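Fliltelo Table Linen, Orkcombe
Questions we are often asked

We hire out cloths for ordinary tables in ordinary use: the desk that has to look presentable by ten in the morning, the round table on the landing, the one at the end of the corridor where all the bits and pieces end up. Most of our customers keep a cloth for weeks at a time and really live on it, so the questions below are mostly to do with living on one. If yours isn't answered, do ring or write, we like a chat.

What size do I need for a round table?

Measure straight across the middle, then decide how far you'd like the cloth to hang and add that length twice. For a table people sit at and work at, we suggest a short drop, somewhere above the knee. The long ones look lovely at a wedding, but they do get trodden on, and chair legs catch them, and before you know it everything on top has travelled six inches to the left. If you are between two sizes, take the smaller.

Which colours can I have?

There are 27 at the moment. The soft greens go out more than anything else, and we can see why: they're restful to look at for a whole afternoon, they don't show dust the way black does, and they don't show a tea ring the way white does (though nothing is perfect with tea rings). We keep nearly 3,000 cloths in the Orkcombe store, so you can usually have the colour you want, but October fills up early and it's as well to tell us a second choice.

Can I spray cleaner on the table while the cloth is on?
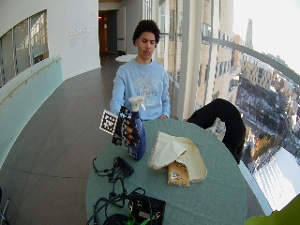 Please spray on to a rag first and then dab, and keep the bottle itself standing up when you've finished with it. A trigger bottle left on its side will nearly always weep a little, and a slow drip in one spot does far more harm than one quick splash you notice straight away. For most marks, plain water is as good as anything. Dab from the outside of the mark towards the middle, leave it alone for a few minutes, and dab again. Rubbing roughs up the surface and you'll see the patch for ever after, even when the mark itself has gone. Anything with bleach in it is out, I'm afraid - we do have to charge for bleached cloths, and we hate doing it.

I've spilt something dreadful. Should I own up?

Yes please, and don't be embarrassed! We have seen beetroot, candle wax, printer ink and an entire trifle. Tell us what it was and when it happened, pop a note in the bag with the cloth, and we'll treat it before it goes in the main wash. The ones that come back folded up very small with the stain hidden in the middle are the ones we can't save.

Can I put a smaller cloth on top?

You can, and it's a very sensible way of doing things if you eat at the same table you work at. Our Fomo toppers are made for exactly this and come free with any hire of a month or longer. Your own will do just as well, fringed or plain. Give a fringed one a good shake outdoors every so often, as crumbs do settle in the fringe, and fold it properly when it isn't needed. A topper left in a heap takes up half the table and ends up being used to mop things.

How do I stop cables making a mess of it?

Cables are the great enemy of a nice flat cloth. They drag, they gather it up into ridges, and the plugs snag the weave as you pull them across. Lift them over, don't slide them. Bring everything on to the table from one side only, and tie the spare length in a loose loop so the weight isn't hanging off the edge. Please don't pin or tape them to the cloth. Pins leave holes and tape leaves a grey, sticky stripe which takes us several goes to shift.

What's the best way to clear the table at the end of the day?
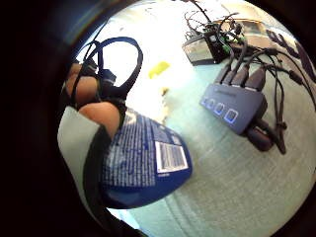

We're great believers in doing the small things first. It is tempting to move the big items and feel you've made a start, but the little ones then get swept along with them, or go down the back, or get rolled up in the cloth and come home with us in the van. So look for the flat, light bits before you lift anything. A small yellow sticky note like the one on the pale green cloth is easy enough to spot, and if there's something written on one you'll be glad to have it before the cloth comes off. Beige scraps and crumbs are harder to see on the paler colours, so run the side of your hand across. Packets next, then anything with a plug, with the leads unplugged and coiled separately. Once all that's away, fold the cloth inwards from both sides, carry it outside, and shake it there.

Do I need to iron it?

No. Smooth it with your palms when it goes on and let it hang overnight. Most creases will drop out by morning.

What does it weigh, and can I post it back?

The standard round cloth weighs 900 grams folded, so posting is perfectly possible, and the bag it came in can be used again. If you are in Orkcombe or out towards Csonka Mill we'll collect for nothing. Leave it with reception, or on the back of a chair if that's easier, and tell us which chair.

How long can I keep one before it needs changing?

A table in daily use wants a fresh cloth every 12 days or so. You're welcome to go longer if it still looks nice to you. Just let us know by four in the afternoon if you'd like the swap put off, and we'll leave you off the next morning's round.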